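Home | Services | Our Plant | Careers | Contact

Filed under: Open Positions, Linen and Textile Care

Towel Inspector and Folder, Day Shift

Kikavano runs a textile care plant serving pools, gyms and small hotels. The finishing room is hiring 2 people to inspect, sort and fold terry-cloth goods. Both positions are full time and report to Shirley Lavoie, finishing room lead.

Scope of work

The inspector receives dried goods by cart from the dryer line. Each towel is opened, checked on both faces, graded and folded to the customer's standard. The finishing room handles 2,000 pieces on a normal day shift. Most are bath and hand towels. The rest are bath mats and bar mops.

The work is done standing at a table. Carts are pushed by hand over level floor. Hearing protection is supplied and must be worn near the dryers.

Duties

- Open each towel fully and check pile, border and hems.
- Pull goods with stains, snags, thin spots or loose stitching.
- Grade pulled goods as rewash, repair or rag.
- Fold passed goods with the hems inside and the border edges matched.
- Stack by customer and size, and tag each stack.
- Enter reject totals on the shift sheet before the end of the shift.
- Clean lint from the table and the floor under it at each break.

Grading notes for applicants

Patterned goods are slower to grade than plain white. The Trandura account, which takes most of our jacquard towels, requires that the border be read separately from the body. Marks are easy to miss in a multicolored pile and show up first on a white edge. A tan spot on the border is graded as rewash on the first pass, whatever its size. If it is still present after the second wash, the towel goes to Tyson McKinnon for a decision. Do not spot-treat at the table.

Curled borders are flattened by hand before folding. A curl alone is not a reject.

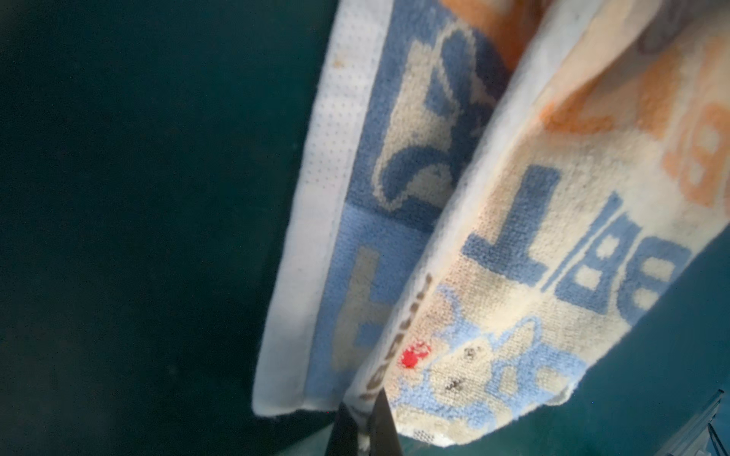 Requirements

- Good close vision, corrected or uncorrected, and normal color vision.
- Able to stand for a full shift and lift a full stack to shoulder height.
- Able to read and fill in a shift sheet in English.
- Laundry, sewing or garment inspection experience is useful but not required.

Training lasts 2 weeks and is paid at the full rate. The trainee works beside a current inspector and is checked against the same grading sheet.

How to apply

Send a resume or a short work history to Darcy Doucette, Personnel, and write "Finishing 717" in the subject line. Applications close November 30, 2024. Applicants selected for interview will be asked to grade and fold a mixed stack of towels, so wear closed shoes and leave rings and bracelets at home.

Contact Personnel | Copyright Kikavano Textile Care | Back to top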